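3.2 Foot rings, base marks and the trouble with plain wares

Most of the fun in a kitchen ceramic is on the side people never look at. When we began sorting the sherds from the lower terrace at Gornaston, we did what everyone does and started with rims. Rims are handy for working out the diameter of a vessel, but for plain tableware they told us very little. The bases were a different matter! Almost every base kept some trace of how the piece was shaped, dried, glazed and fired, and quite a few kept a mark as well.

We recorded 45 bases from the terrace, all of them larger than a thumbnail and all with some part of the resting surface preserved. Each was drawn at full size, rubbed with soft pencil on thin paper, and then sorted by the kind of ring it carried. Nine had a single raised foot, glazed all over except for the part that touched the shelf. Another six had ridges running inward from the foot toward the middle, and these six turned out to be the most rewarding group in the whole collection. The spacing of the ridges was so regular that we could match two sherds from opposite ends of the trench to the same mold.

The Kneževič typology, which we follow here, treats ridged bases as a late and purely decorative feature. We are not convinced. A ridged base uses a little less clay, dries more evenly and gives the glaze something to hold on to, and all three would have mattered to a small workshop such as the one at Todisport. The waste heap there contained ridged and smooth bases in the same layer, so the two were plainly being made side by side.

Marks are harder work. Some are pressed in so lightly that they vanish under a thick glaze, and a worn mark of a few strokes can be read as a numeral, a letter or a tally. We therefore logged every mark twice, once under flat light and once with a lamp held low from the left, and kept both readings where they disagreed. Modern wares present the same difficulty, and are well worth turning over for practice (Figure 6).
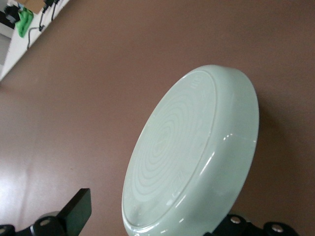
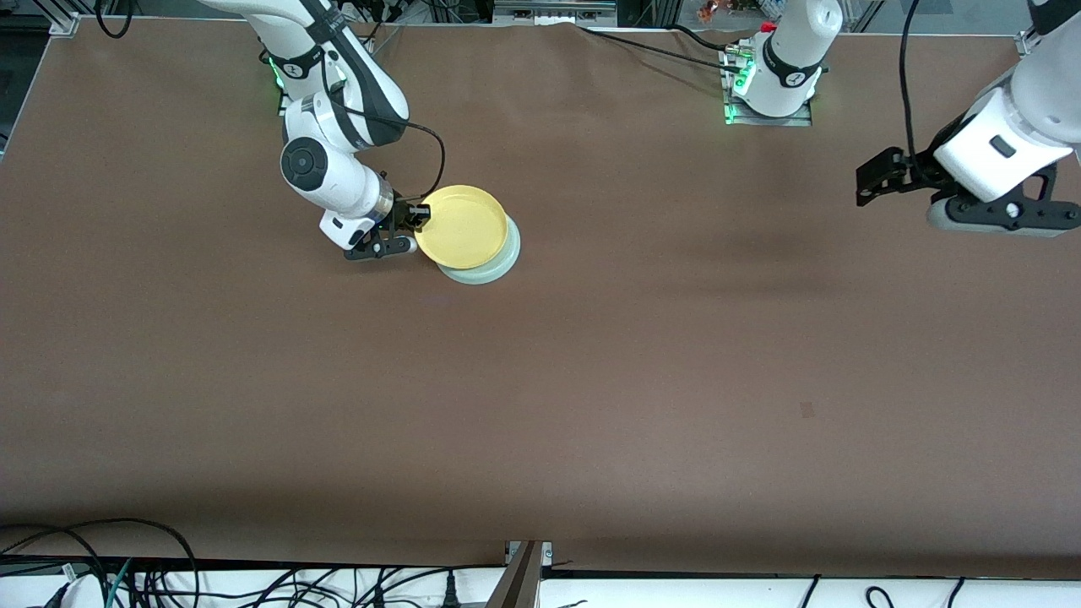 Figure 6. Modern colored wares. First: underside of a mint-green pan, with concentric raised rings and small embossed marks. Second: a yellow plate and a mint-green plate.

Color was left out of the sorting altogether. The soil at Gornaston stains pale glazes badly, and two pieces of one bowl came out of the ground looking like strangers. Ring form, ridge spacing and mark position all survive that kind of treatment, and together they let us join sherds that had been bagged separately since the first season. The next section applies the same three measures to the Todisport waste heap, where the bases are thicker and the marks, happily, much deeper.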